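Board index > Cells and Integration > Safety and Good Practice
Thread: Do two-arm fabric cells need a written cable and fingertip rule?

crobles_cell
Mar 8, 2018
Our site lead wants us to sign off on a practice sheet for bench cells handling cloth. It was put together by Flitlow, the consultants, and it has 14 rules. I have read it twice and I think half of it is there to make the sheet look longer. Rule 3 says every cable must be "fully restrained along the arm." Rule 9 says fingertips get replaced at 800 cycles, no matter what they look like. Rule 11 says nothing may be on the bench except the workpiece.

Who writes this stuff? Have they ever watched an arm pick up a shirt?
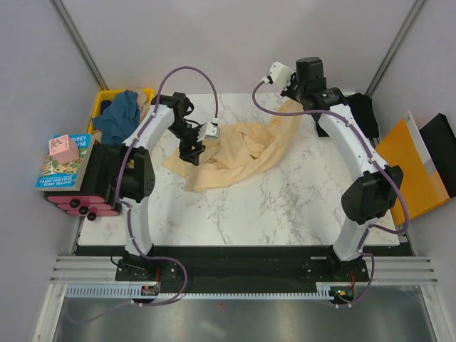

My problem with rule 3 is that the wrist has to turn. Tie the cable down the whole way and you move the strain to the connector. We run sleeved cable with a big arch over the wrist and a loop by the base, and I'd like to keep it.

Crescencio Robles

tangentpoint
I'm with you on rule 9 and against you on rule 3. A free arch is fine until the other arm swings through it. With two arms over one piece of cloth you have two arches to worry about. Did you check clearance with both wrists at full height, or only in the poses you use?

crobles_cell
Only the ones we use. Fair point.

okum_user_dan
We had the same sheet from Flitlow in July with our name pasted on the front. Ours said 600 cycles, same wording otherwise. I asked where the number came from and never got an answer. So now it's 800? Did cloth get softer?

marl_b
Dan, a number pulled from the air still gets people to look at the fingers. Without one they don't look. I have seen tips run until the edge was rough enough to pull threads, and then everybody blamed the grip force.

okum_user_dan
Then write "look at the fingers." A cycle count with no fabric named is useless. Fleece and denim won't wear a tip the same way.

crobles_cell
I went and looked after reading marl_b's post. I'll give you that one – the rims are rougher than I would have told you this morning. 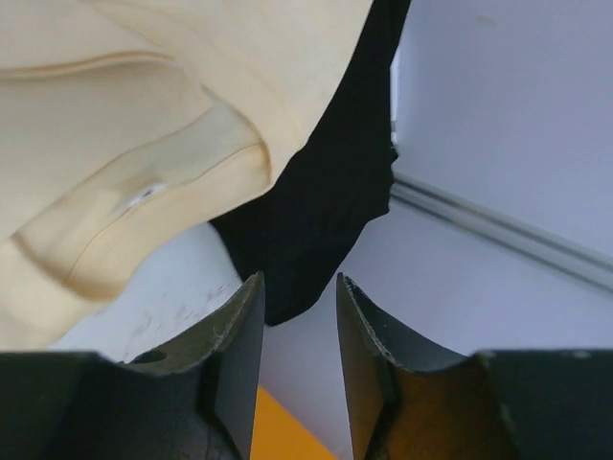
Finger tips from the wrist view: pale, scuffed top edge on the left, small wear specks along the rim on the right.

Does that mean change them? I don't know, and the sheet can't tell me either. What I want is a rule that says what counts as too worn.

marl_b
Run a scrap of your thinnest knit along the edge by hand, power off. If it snags, change the tip. We put that in our Ledesma cell notes, 2 lines long, and people do it.

tangentpoint
That I would sign. Back to rule 11 though. Your first picture has a bin, drawers and a book with a pink cube on it, all inside the walls. You don't think that matters?

crobles_cell
The bin is stock, it has to be in reach. The book and the cube could go, sure. But "nothing except the workpiece" bans the bin too, and then where does the next piece come from? It's a rule you break on the first shift.

tangentpoint
So ask for "nothing loose in the swept area" and mark the area. Vindia's template does it that way. I don't love the rest of that template, but that part is usable.

okum_user_dan
Marked area, snag test, clearance check with both arms up. That's three rules. I still haven't heard a case for the other eleven.

crobles_cell
Sending those three back to Flitlow with a note asking where 800 came from. Will post if they reply.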